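Plurier Media Player: Setup Guide
Section 4: Watching a Movie with a Second Audio Track

Films from outside the US often come with more than one audio track and several sets of subtitles. Use this section to choose the tracks before the movie starts and to fix the timing if the subtitles run early or late.

Before you begin

Finish Section 3 and make sure the player shows the Home screen. If you are using a Varkum sound bar, turn it on first. The player looks for a sound bar only at startup.

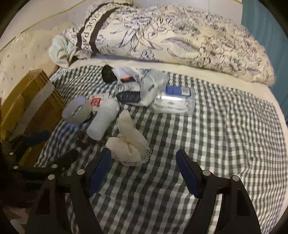 Household items on a gingham sheet.

Choosing the tracks

1. From Home, open Library and highlight the movie. Do not press Play yet.

2. Press Options on the remote and select Tracks. Audio tracks are listed on the left and subtitles on the right.

3. Select the audio language. The original language is marked with a star. Dubbed tracks have the letter D after the name.

4. Select a subtitle track. "Full" covers all dialogue. "Signs" covers only on-screen writing such as letters, shop names and chapter titles.

5. Press Save, then Play.

Note: If you pick a dubbed track, set subtitles to Signs. Full subtitles are translated from the original dialogue and will not match the dubbed lines word for word.

Note: Your choice is stored for that movie only. To use it for every part of a series, open the series page and select Apply to All. Parts added later do not pick up the setting until you select it again.

Adjusting subtitle timing

1. Play a scene with two people talking and press Options.

2. Select Timing. A bar appears along the bottom of the screen.

3. Press Right if the subtitles come too early and Left if they come too late. The bar has eight steps in each direction.
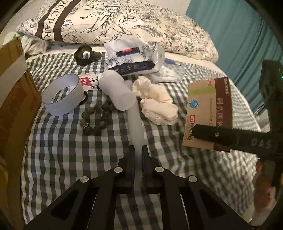

4. Let the scene run for a few more lines, then press OK to keep the setting. Press Back to drop it.

If the subtitles start on time and drift later in the movie, the timing bar will not help. The subtitle file was made for a different cut. Delete it from the Tracks screen and download another one.

Caution: Do not unplug the player while a subtitle file is downloading. The library index can be damaged and will have to be rebuilt — on a large library this can take all night.

Error 526

This message means the player cannot read the audio track you chose. Go back to Tracks and select one marked Stereo. Some older Bernano discs show the error on the surround track only.

Track names and subtitle labels in this section were revised in September by Jeanine Van Dijk. For parental locks and ratings, go to Section 5.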